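Re: [club-robotics] tray task – where are we??

From: Marcelle Chevalier
To: club-robotics list
Date: 2026-01-04

Hi all, quick one between two things, sorry for the typos.

Oranuch Thepsuriya wrote:
> Can somebody tell me what is decided for the tray task? I read the
> whole thread and I still have three questions.
> 1. Are we grasping the tray by the rim or by the outer wall?
> 2. Who has the wrist camera settings? Mine come out way too bright.
> 3. Do we still need 400 demos before the Trorkardale meet or did that
> change? Boyer team says they are doing fewer.
> Also the notes page is still the June version, it has the old fingers
> on it.
> Oranuch

Ok so, in order.

1. Outer wall or rim. Rim, long side, one finger in the channel and one outside. We tried the outer wall pinch at the short end and I don't like it, the corner is rounded and the fingers have nothing flat to close on. Fadard group does it that way but their tray is a diffrent shape. If you already recorded short end grasps keep them, put them in their own folder, don't mix.

Approach low and come up along the side. Slow for the last bit please. Half of my own runs got tossed for rushing there.

2. Camera. Exposure on manual, not auto. Lock it before you start and don't touch it between runs. Look at the floor of the long channel, that strip blows out to white first, and the bigger compartment behind goes right after. At the same time the fingers go to black on the dark sheet and you can barely find their edges. So pulling the exposure down alone won't do it – bring the lamp lower and off to the side, then redo the lock. View from the wrist cam as it is now:

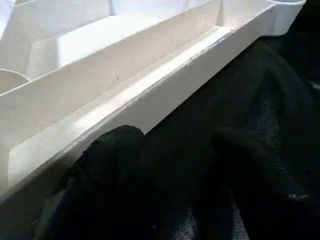
3. Number of demos

Still 400. I asked. Boyer can do what they want, they have a different rule for augmented data and I'm not going to argue it on the list. We split by pair, two people per station, one drives and one resets the tray. Swap when you get tired, not when the sheet says so.

What counts as a good run:
- tray leaves the surface and stays level enough to carry
- no regrasp in the middle
- both fingers in view at the start
- log saved with your initials (three runs last time had none, no idea whose)

Reset means new angle every time. Not the same diagonal over and over, the policy learned the pose and nothing else, we saw that with Milano branch. Yes "Milano" is the branch name, no it's not merged, please don't train from it. I will clean it up or delete it.

Notes page – you're right Oranuch, it's old. Can you fix the finger section while you're in there? You have edit rights I think. If not tell me and I'll add you. Leave the calibration part alone, that one is still good.

Open stuff:
- the dark sheet, it folds when the tray drags. Tape or clamps? I vote tape
- somebody has the second lamp. Bring it back
- naming for the short end folder, I don't care, pick one

Gotta run, will read replies tonight.

Marcelle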